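Teaching the arm to put plates in a stand, a thread. We're collecting demos by remote control this month at Poritz, and I said I'd write down how it goes.

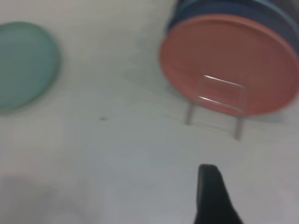 A reply came in before I'd finished the second post, asking why we don't just grab the arm and move it by hand, seeing as the thing is only picking up plates. Fair question, so I'll do that one first.

We did start by hand. You put the arm in free-drive, hold it behind the wrist and walk it through the motion. It's fine for reaching. It's bad for plates, because your own hand takes up part of the load and the arm records a path it can't repeat when you let go.

It also puts your sleeve in the wrist camera. We trained one policy on 128 hand-guided demos and it did badly on anything near the stand. Those demos are archived and we don't mix them in.

So now it's the leader arm. Small arm on the desk, big arm copies it. Software is Stelus, with our own logging script on top. There's a lag you stop noticing after the first morning.

Task as written on the sheet: take a plate that's lying flat, tilt it up, set it in the clear stand. Release, back off, go home. Each of those gets its own key press so the segments are marked.

Hardest part is getting a finger under the rim. A plate lying flat gives you very little to hold. I push down lightly, slide in from the side, then close. If I hurry, the plate skates away and I throw the demo out.

Second hardest is the clear stand. It's difficult to pick out on the wrist view. I've learned to line up on the legs and ignore the rest.

Rule we settled on: don't correct in mid-air. If the tilt is wrong, set the plate down and start that segment again. Early demos were full of little wiggles and the policy learned the wiggles.

Exception is recovery demos. For those I start from a bad grasp on purpose and fix it slowly. They go in a separate folder, tagged Frei.

Count so far is nearly 800 kept. Target is 2000 by the end of October. Two of us take turns, 2 hours each, and the quality drops if anyone goes longer.

Next up is moving the same task to the Stuvwood bench, which is a bit lower. Will post the first rollouts when there are some.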